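2. Record Error in Open-Bin Storage

2.1 Setting and terms

The study site is a spare-parts store at Endmont, operated by Drivix and supplied from the larger Natgate depot. It holds over 4000 stock lines, most of them small fittings, spacers, seals and blocks kept in open-top bins on fixed shelving. A stock line is one part number at one location. When a part number is held at more than one location, each location is treated as its own line, which matches the way the store's records are kept and avoids the need to decide which location an error belongs to.

We use record error to mean any difference between the quantity in the stock record and the quantity found by a physical count. The sign of the error matters. A positive error means the record shows more than the bin holds, and the store will at some point promise a part that it can't supply. A negative error means the bin holds more than the record shows. Negative errors are often described as harmless. They tie up shelf space, trigger early orders, and hide positive errors elsewhere when only the total value of stock is checked, and we therefore report both kinds.

A line is called low when its recorded quantity is at or below the reorder point, and full otherwise. The reorder point was taken as it stood on the day of the count. Several were changed by the store during the study, and a line could move from one group to the other with no movement of stock. We kept such lines in the group they were in when counted.

2.2 Count procedure

Counts were made over 11 weeks. Each line was counted once, by a person who had not been shown the recorded quantity. The count was written on a paper slip carrying the location code and part number only, and the slips were compared with the record at the end of the shift. If the two did not agree, the line was counted again before any stock was moved, by a different person working under the same conditions. The second count was taken as final when it matched either the first count or the record. In the few remaining cases the bin was emptied onto a bench and its contents laid out in rows.

Transactions posted between the count and the comparison were a larger problem than we had expected. The store posts issues in batches, and a part may leave the shelf well before it leaves the record. We asked the store to hold a copy of every issue note with its time of picking, and we adjusted the record back to the moment of the count. Where a note carried no time, the line was dropped and counted again in a later week. This delays the result for busy lines but does not exclude them, and we saw no sign that the later counts differed from the earlier ones in any regular way.

Sealed cartons were not opened. The quantity printed on the carton was accepted, so that supplier packing errors are outside the scope of this paper. Part-used cartons were counted in full.

2.3 Types of error

The counts gave 345 lines with a confirmed record error. Each was traced through the transaction history as far back as the last date on which the record was known to be correct, either from an earlier count or from a recorded zero. We assigned each error to one of the types below, using the earliest event that could explain it.

Posting error. The physical movement was correct and the entry was not. Common forms are a quantity keyed against the wrong line, a return that was shelved but never posted, and an issue posted twice. These errors usually leave a matching error of opposite sign in another line and can be repaired from the paper trail.

Unit error. The movement was recorded in one unit and made in another, such as a pack entered as a single piece. Unit errors are few, but they are large relative to the stock held. They are concentrated in lines whose supplier had changed the pack size. The old pack quantity often remained on the shelf label after the part master had been updated.

Location error. The part was placed in, or taken from, a bin next to the correct one. The total for the store may still be right. A location error involves at least two lines, and both must be counted close together in time if it is to be recognized. Our count order followed the shelves for this reason.

Residual error. The record showed zero, or the bin had been treated as empty, while one or more pieces remained in it. This type is rarely separated from the others in warehouse practice. We do so here because its cause lies in how the bin is viewed at the moment of picking, and changes to the posting procedure do not affect it.

Errors that fitted none of these types were left as unassigned. We made no attempt to divide them by likelihood. A large share of them involved lines with no count for a long period, for which the history was too long to follow with any confidence.

2.4 Bin geometry and residual stock

Residual errors were found mainly in deep bins. The relation is plausible on simple grounds. A picker standing at the shelf looks into the bin at a shallow angle, over the front wall. The part of the floor closest to that wall is the last to come into view, and for a given eye height the hidden strip grows with wall height. Pieces left in this strip are seen only if the bin is pulled forward or tilted. On the upper shelves neither is easy, and the bins there are seldom moved between deliveries.

Color adds to the effect. Dark parts in a shaded bin offer little contrast, and low flat parts cast almost no shadow of their own. From overhead the same parts are plain to see, and a person checking a bin on a bench, where the whole floor is in view, would be unlikely to pass over them. Figure 2 gives a view from above, with one bin directly behind another and a short block lying near the front edge of the bin floor.

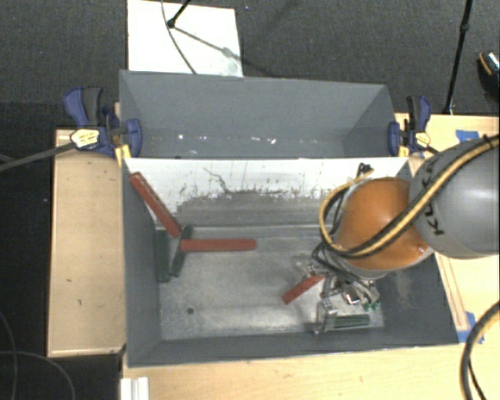
Nguyen
Stores and Records Group, Drivix, Endmont

Figure 2. Gray rectangular bins seen from above. The dark green block lies horizontally near the front edge of the floor of the front bin.

The position of a remaining piece is not random. Pickers tend to reach past the front wall and draw parts toward themselves, and the last few pieces collect at the near side. The bin is therefore emptied in an order that leaves the final pieces where they are hardest to see from the aisle. Pieces pushed to the back during a delivery are found more readily, even though they are farther away.

We considered three changes. Lower front walls would shorten the hidden strip but reduce the quantity a bin can hold, and small round parts would spill when the shelf is knocked. A sloped insert would bring the last pieces into view; it must slope down toward the back, and parts then come to rest out of comfortable reach. The remaining option is a change in procedure — a bin may be posted as empty only after it has been taken down and looked into from above. This costs a little time per event and no material.

2.5 Limits

The results come from a single store with its own habits of picking and posting. Bin depth was not assigned at random. Deep bins hold slow-moving lines at Endmont, and slow lines have more time to gather errors of every type between counts. We compared deep and shallow bins within the slow group only, and the difference in residual error remained, but the shallow bins in that group are few and the comparison should be read with care.

The blind count also has a weakness for low lines. A counter who finds a bin with nothing visible in it may write zero with no further search, repeating the mistake under study. Counters were told to lift every bin down before writing zero. We did not check that this was always done, and the number of residual errors reported here should be taken as a lower bound. The effect on full lines is negligible. The next section takes the same set of lines and considers how often each should be recounted, given its error type and rate of issue.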